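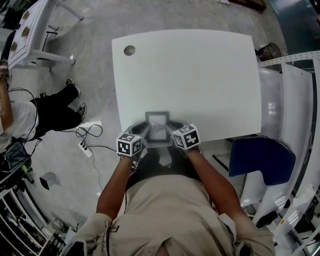

Hello from Wumham, and sorry this one is reaching you a bit later in February than the last. The good news is that the Skonari hand-held grippers are in daily use now, and we've got enough behind us to start comparing them properly with the older Lobo pair.

We've logged 11 hours on the Skonari set so far, mostly short two-handed runs at the white tables. I like them a lot! They sit well in the hand and people pick them up quickly, though my wrists did know about it after a long afternoon. The Lobo ones are lighter but the jaws drift, and we had to redo 4 runs because of it.
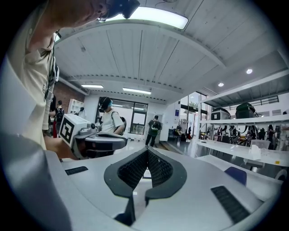
Close-up of the mesh-faced finger pads, with the other gripper and its marker cube behind.

Tracking is where most of my time went. The marker cubes are fine when you keep your hands apart - bring them close together and one cube hides the other, so we lose the position for a moment. I've moved the headset view down a touch and that has helped, but I'd like to try a different cube angle before I call it sorted.

On money, we've spent 3000 pounds of this quarter's share, nearly all of it on spare fingers and cables. The Trakholm controller is still on order (three weeks, they tell me), so the arm tests slip into March. I'll send the side-by-side numbers once those are done.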